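Thread: Anyone else's packing bench getting an arm? What happened to your job?
3 min read

#1 benchfour
Started 27/03/2020

Right, quick one on my break. I'm at Wandale, gift hampers, hand packing. We've had an arm put in at the end of the line by Flomenow and they've moved me onto it. Not sacked, same money, just... different. My day used to be baskets. Jam, biscuits, shred, film, next. Now it's put the block out, watch the arm, write down what it did, put the block out again.

It's not on real stock yet. They call it the block stage. Coloured cubes, a little ball, one of our wicker baskets. Jars come after that supposedly.

What I want to know is has anyone been through this and come out the other side with a job they liked? Supervisor says "you'll be looking after it" and I can't get anyone to say what that means in a years time.

#2 Obsa T.

Been there, different trade (bakery, trays). Took months before it did anything useful. In that time I was the only one on shift who knew how to stop it, start it and clear it, and that ended up being worth something. Got my grade moved up.

Ask for it in writing though. "Looking after" is not a job title.

What's the reset like? Ours was the worst part. Same spot every time or do they want it moved about?

#3 benchfour

Moved about, all over. Bit nearer, bit further, left, right. Then you stand back. There's a wee camera down by the gripper and Mahlet (she's the Flomenow person) has that view up on her laptop, so I've seen it from the robots end. Mostly metal and black links and screws, and a little blue cube stuck out on the white. Gave me a bit more patience with it tbh. I'd been stood there thinking how can you miss that, it's right there. Well it's working round its own fingers.
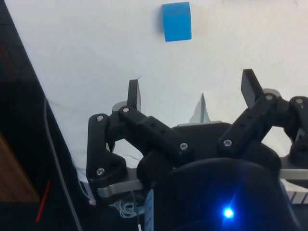
#4 kettle_on

Sorry but I don't get the cheerful tone from some people on here. Hamper packing isn't hard to fill. They have you teach the thing and then it's thanks very much. We had a wrapping machine in at Kuda, eight of us on that line before, you can guess the rest.

And a block is not a jar of chutney. Let me know when it can do shred.

#5 Obsa T.

Fair, and I'm not saying it always goes well. But the wrapper is a different animal, that's a thing that does one job fast. Arms are slow. Ours was slower than me with a bad wrist. They put it on the lifting nobody could stand and left the fiddly stuff to people.

#6 benchfour

Slow, yes!! I did 706 hampers in my best week in October, the run up. It would not get near that. But it also doesn't get the sore thumb off the wicker, and I do. So I'm of two minds.

kettle_on I hear you. I did ask about numbers. Got told no one's going before the trial is over. Didn't get told when the trial is over.

#7 mahlet_gidey

Hello, Mahlet Gidey, I'm the one on site with the arm, benchfour said I could pitch in. Can't speak for Wandale on jobs and won't pretend to. Can say what we're doing.

Baskets are the awkward bit. On a flat table the fingers have room. Inside a basket there's a wall on every side and the wrist is wide, so it has to come down fairly straight and the tips have to go either side of the cube without catching the rim. Anyone who's packed one knows this already in their hands. benchfour told me on day one that the rim flares and you can use that. We'd been treating it as a straight box. Changed the approach that afternoon.

We want 200 clean runs on the cubes before a jar goes near it. Any run where it touches the wicker, doesn't count.

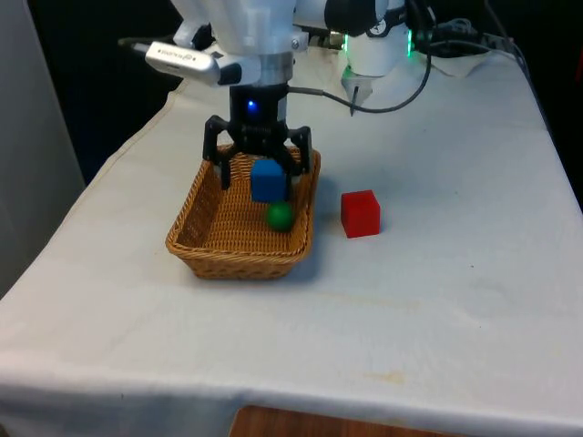 #8 kettle_on

"benchfour told me on day one". So that's know-how walking out the door for free. Is there anything on the payslip for that? Serious question

#9 mahlet_gidey

It's a fair question and not one I can answer. I put the name in my site report as the person who suggested it. Whether anybody reads that, no idea.

#10 benchfour

Didn't know about the report, ta.

No, nothing on the payslip. Asked Abera (line lead) and was told it's "under review". Which I've heard before about the fans.

Other thing that's changed and I didn't expect to mind it: it's quiet. You're off the line so you're not gabbing all day. Packing is dull but you've got folk either side. Now it's me, a table with a cloth on it and a red cube, a blue cube and a green ball. Had my dinner at the wrong time twice so missed everyone.

#11 Obsa T.

That was the bit that got me as well. Get them to rotate it. We did 2 hours on the arm then back on trays, swap. Means 3 or 4 people know it rather than one, so it's not all on you if it sulks when you're on holiday. Boss liked it for cover, we liked it for the company.

Only downside, more people know it so you're less special when the grading comes up. Get the grade first. THEN suggest rotating.

#12 kettle_on

Ok that's decent advice I'll give you that. Still say get it in writing, dates and all, when trial ends, what the job's called after.

#13 benchfour

Right. Going to ask for: a proper title, an end date, and rotation. In that order. Break's over, will post when I hear owt. Cubes await.

Comments (4)

tapegun_tina
Following this. We're getting told "no changes planned" which means changes.

R. from goods in
Anyone's place let them pick the colours of the status light. Asking for the important things

oldhand_packer
Agree with kettle_on mostly. Thirty years on benches and every new machine came with a nice person and a laptop. Some of them were right mind you. The tape gun was right.

mahlet_gidey
@R. sadly no, it comes blue on the wrist and that's your lot. Will pass it on.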